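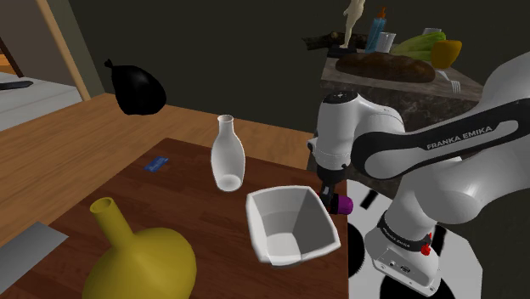 Ticket 103 - Katdale cell (sim) - bowl pick stops beside the rim and closes on air
Status: Open, workaround in place
Component: gripper fingertips / Suvarna planner
Reported against: Istik scene build, April

Reported behaviour

The arm moves to the pre-grasp pose next to the white square bowl, comes down to rim height and then closes without the wall of the bowl between the fingers. The planner reports a successful grasp. The arm lifts, the bowl stays on the table and the place step runs anyway, so the job log shows a clean cycle with nothing moved.

Out of 220 runs over the weekend, 37 ended this way. The rest picked the bowl up, some of them at an angle I wouldn't sign off on. The white vase in the middle of the table was never touched in any run, and I mention it only because the first reply from Istik support asked whether the arm was avoiding it.

Sunday, 09:10

Reran the failing seeds one at a time. Same seed, same miss, so I don't accept "random contact noise" as a cause. If it were noise I'd expect at least one of them to grab the bowl on a second try.

09:45

Istik support suggests raising friction on the fingertips. Tried it, mostly so I can say I did. No change in the missed runs. Friction can't do much for a finger that isn't touching anything. The runs that were picking the bowl up crooked are now picking it up crooked more firmly. Put the value back.

10:30

Second suggestion from support: the bowl is too close to the edge of the table and is tipping when touched. Checked the bowl pose in the log at the moment the fingers close. It's the same to the last digit as it was at the start of the run. The bowl isn't tipping, or sliding, or doing anything else. I did move it inboard for a handful of runs to settle the question and still got misses.

11:20

Compared the commanded hand pose with the actual hand pose at close. They agree. The controller is doing what it was told at 1,000 Hz and I see no lag worth talking about. Joint tracking is fine through the elbow and wrist. I was half hoping for a tuning problem here, as those are easy.

That leaves two places to look: where Suvarna thinks the bowl is, and where Suvarna thinks the fingertips are.

13:05

Bowl first. The planner reads the bowl pose straight from the scene, so there is no camera error to blame. Turned on the grasp markers. For good runs the marker sits on the bowl wall. For bad runs it also sits on the bowl wall. So the target is right and the hand goes to the wrong place for it.

13:50

Fingertips. The hand in this cell has the purple cylindrical tips on it in place of the stock ones. Opened the gripper description and found the collision shape is still the stock pad. Nothing had been changed except the visual. The tool centre point also belongs to the stock pad.

The release note for the April build says "fingertips updated". I'd like to know what was updated besides the colour and the outline.

14:15

Replaced the collision shape with a plain cylinder matched to the tip and moved the tool centre point to suit. Reran the 37 bad seeds. Most of them now pick. A few still close beside the bowl.

I don't want this written up as fixed. It's better, and I can explain why it's better, but I can't explain the leftovers yet.

15:40

The leftovers all approach from the same side, with the wrist turned so that one finger comes down near the corner of the bowl where two sloped walls meet. The bowl flares, so the wall leans away from the finger as the hand goes down. The planner samples its grasp on the rim and then drops the hand straight to depth, as if the wall were vertical. On a flat face it gets away with this. At a corner it doesn't.

Istik's answer is that the bowl needs a better collision mesh. Looked at the mesh. It follows the four sloped sides well enough. I've asked them to say exactly which part of it they think is wrong and haven't had a reply.

16:30

Workaround, for anyone else running this cell before a proper fix:

1. Load the corrected gripper description from the Katdale folder. Check that the tool centre point has changed after loading, as the old one gets cached.
2. In Suvarna, limit bowl grasps to the middle of each wall. There is a corner margin setting. It ships at zero.
3. Turn on the finger width check after close. If the fingers are fully shut, fail the run.
4. Leave friction alone.

Step 3 should have been on from the start. I've asked why a closed, empty hand counts as success and was told the check slowed down batch runs. Timed it with the check on and with it off and couldn't see a difference.

Reply from Istik support, 17:05

"Thanks for the detail. We have reproduced the fingertip mismatch and will correct it in the next build. We believe this resolves the ticket. OK to close?"

17:20

No. The fingertip part I'm happy to split off and close once the build is out and I've run it. The corner grasps and the false success are separate faults and neither is covered by that change. Please also don't close on "reproduced".

I'd also like the same check done on the other Gosari cells that had tips swapped in the April build. If the stock pad is still hiding under one set, I wouldn't bet on the rest. Haven't looked at them myself yet.

Left to do:
- full batch with the corrected description and the corner margin set, same seeds
- full batch with new seeds, as I don't trust a fix tested only on the runs it was made for
- grasp on the tall vase neck with the corrected tips, not tried at all so far

Related tickets
Katdale cell: tool centre point not refreshed after reload
Suvarna: corner margin ignored for round objects
Istik scene build: arm base pose resets on import
Gosari cells: finger width check off by default
Katdale cell: place step runs after failed lift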